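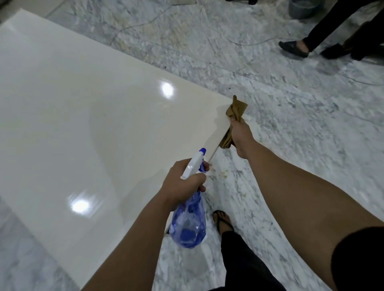

**Runico opens its cleaning recordings to outside buyers**

2024-08-12 — Runico, which films everyday manual work for companies building household and service robots, has put its cleaning library on general sale. Until now the recordings went only to firms that had ordered them in advance.

The library is called Tralum. It holds 565 hours of first-person video of people cleaning floors, counters, stone surfaces, glass and bathroom fittings in homes, shops and small offices. Buyers can take the whole set or license it in blocks of 10 hours, sorted by task or by type of surface.

Each block comes with written labels that mark the start and end of every action, such as spraying, wiping an edge or wringing out a cloth. The labels also note which hand is doing what. Parvathi Marar, who runs the library for Runico, said two-handed work was the part customers asked for most.

"A robot that wipes a flat counter is not hard to find anymore," Marar said. "Holding a bottle in one hand and working a cloth into a corner with the other is where they still get stuck, and that is the material people want."

She said the workers are paid by the hour and are told to clean the way they normally would. Retakes are not used. If a cloth gets dropped or a spot has to be gone over again, it stays in the recording and is labeled.

Faces are blurred before delivery, along with papers and screens. Sound is removed unless the buyer asks for it and the people recorded have agreed.

One early customer is Thampi, a maker of floor-care machines that is working on an arm for edges and baseboards. Kavitha Gowda, an engineer there, said her team had used the stone and tile blocks since January. She was pleased with the labels but had two complaints — shiny floors throw a lot of glare in some recordings, and the search tool is slow when several filters are on at once.

Gowda also said the set is thin on stairs. Marar confirmed that stair cleaning makes up a small share of the hours and said more is being recorded.

A single block costs $1,000, with a lower rate for the full library. Licenses cover training and testing of commercial products but do not allow resale of the video. Universities can apply for a separate license through the Runico site, and a sample of 60 short clips is free to anyone who registers.

Runico's next library, Barell, will cover kitchen work. The company has not set a price or a release date for it.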